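Carbridge Shared Kitchen Users' Group
Minutes of the meeting held 13/04/2023

1. Minutes of the last meeting
Approved with one correction. Under item 4, "freezer" should read "walk-in cooler".

2. Dry storage
The rear shelving has been bolted to the wall. Maximum load is 600 lb per bay and a label to that effect is to be fitted at eye level. Bays are assigned by number, and goods left outside an assigned bay will be moved to the holding shelf for 15 days, then discarded.

3. Walk-in cooler
The compressor was serviced by Brundel. The door gasket is worn along the hinge side and a replacement is on order. Until it is fitted, users are to check the latch on leaving. The temperature log had 27 blank entries for the period. Agreed that the log sheet be moved from the office to the cooler door.

4. Tableware and condiments
Squeeze bottles, plates and bowls are currently stored together. Proposed that bottles go to the lower shelf by the pass and that refilled bottles carry the date of filling on tape.
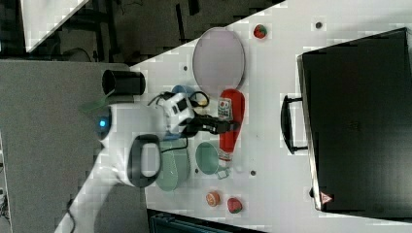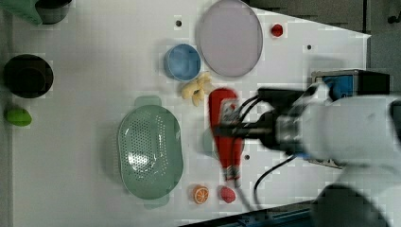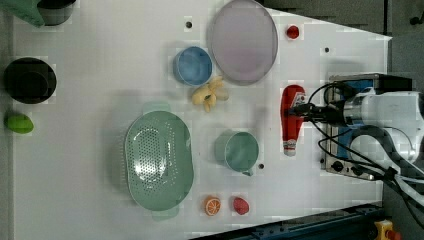
Red bottle, in all three.

Agreed, with the amendment that tape is to be removed before washing. Glass containers were discussed and ruled out for the service side. The order for lids - deferred twice - was approved at 19 dozen, supplier Gil.

5. Floor drain
Drainage at the pot sink remains slow. Flaridmont quoted for jetting the line as far as the grease trap, but the quote does not include the trap itself. A revised quote is to be requested. No food solids are to go down the pot sink in the meantime.

6. Booking system
Double bookings occurred on the early shift. The paper calendar will be withdrawn and the online calendar will be the only record. Cancellations need two days' notice.

7. Other business
The hood filters are due for replacement in August. The request for a second hand sink was noted and carried forward to the next meeting.

Meeting closed.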